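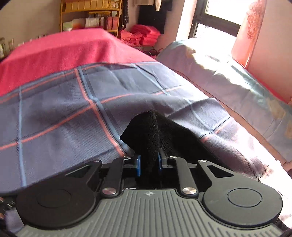 Black knit coming out from under the plaid blanket.

Most of this month went into the segmentation step that sits in front of our grasp planner, and I want to write down where it ended up before I forget the details. The planner itself (Zumutby, same as in the earlier posts) hasn't changed much since January. What changed is how we decide where one piece of cloth stops and the next one starts.

The old version used color and depth together. It worked on the folding table at Wirton, where the background is plain and the light stays put. On a bed it fell apart. A plaid blanket has strong straight lines in it, and the old code liked strong straight lines. It would take a stripe for a hem and put the grasp point right on it. Black cloth had the opposite problem. In shade there is almost no texture left in the pixels, so a fold in black knit and a flat piece of black knit look the same to the network.

Sunlight makes both of these worse. With a window in view, auto exposure pulls everything down and the black goes to a flat blob. With the exposure locked for the black, a pale sheet near the window goes to white and the printed pattern on it disappears. I tried a middle setting for two days and got the bad parts of each.

I ended up doing three things.

First, exposure is now metered on a patch between the finger pads and ignores the rest of the view. The patch is small and the fingers are always in the same place, so this was a config change and a short function. The window can blow out as much as it wants.

Second, the training set got bigger. We had 800 labeled frames, nearly all from the table. It is now 3,153, with a lot more bedding and a lot more dark fabric on top of patterned fabric. Labeling the dark ones is slow. I brighten the frame in the Siriwardena tool, draw the edge, then save the mask against the original frame. The brightened copy is for my eyes only and never goes into training.

Third, the mask now carries a confidence along its edge. Before, it was one number for the whole piece. The planner can look along the outline and pick a stretch it trusts, even when the other side of the cloth is buried under something. For a pull from under a blanket this matters a lot, as you only ever have part of the outline to work with.
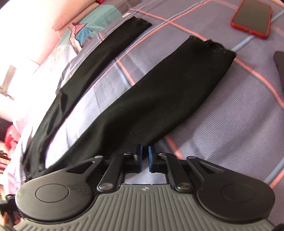

Two black strips on the plaid sheet, pads at the end of one.

Flat pieces lying near each other brought up a different bug. The mask code joined any two regions closer than a fixed number of pixels, which was meant to close small gaps where a stripe showed through thin cloth. With a wide lens that fixed number means very different things in the center and at the edge, so two separate strips could get merged into one. I moved the joining step to after the lens correction and set the distance in millimeters. Loose threads at a cut end still confuse it. The outline goes jagged there and the confidence drops, so the planner tends to stay away from frayed ends. I am leaving that alone for now.

Speed is fine. The mask takes about 60 milliseconds on the small Cornora box, and the planner waits on it without any trouble.

Still open:

Phones and other dark flat things on the bed. The network sometimes calls them cloth. Depth should help, but a thin phone on a soft sheet barely stands out. I will probably add a class for hard objects and label those by hand.

Cartoon prints on pillowcases. Thick black outlines in a print get picked up as thin pieces of black fabric.

The config for the metering patch is in the repo, along with the new joining step. The labels will take me longer, as I want to go over the dark ones once more – I already found a few where I drew the edge along a shadow.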